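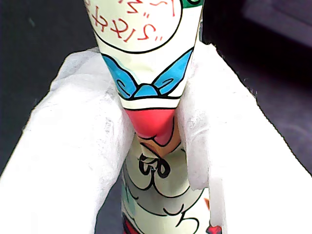 Glossy wrapper with a cartoon print, narrower toward the bottom.

Sorting small things into a divided tray

A snack stick and a roll of tape have little in common except that both end up loose in a drawer. A shallow tray with walls inside keeps them apart. Mine came from Pacheco and has been on the workbench since August.

Give the long slot to the long item

Lay wrapped snacks lengthwise and leave the crimped end sticking up past the rim if it wants to. Folding it over can split the seal. Hold the packet by the middle, lightly – puffed corn crushes easily, and the crumbs get into everything once the bag is opened.

Use the short compartments for tape. One roll in each, laid flat, is plenty. Two rolls piled in the same space stick together at the edges in warm weather.

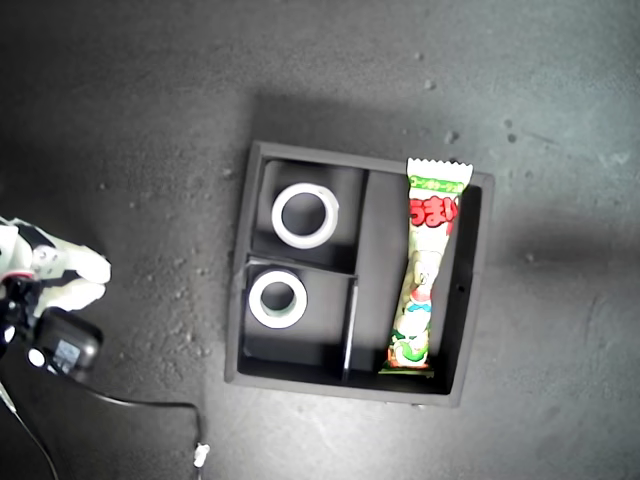
Keep lint away from the tape

White fabric and tissue shed fine fibers, and the sticky side of a roll picks up every one. Clementina Cunha keeps her cloth covers in a separate bag and brushes them off before she handles any tape. A dark background shows stray threads best, so check there first. 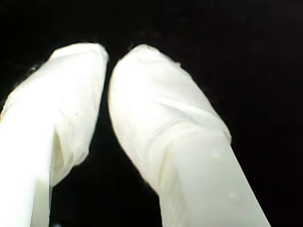

Cleaning the tray

Tip out the crumbs, wipe the corners with a damp cloth and let it dry before anything goes back in. For corners a cloth won't reach, use an old toothbrush. I do mine every 4 weeks.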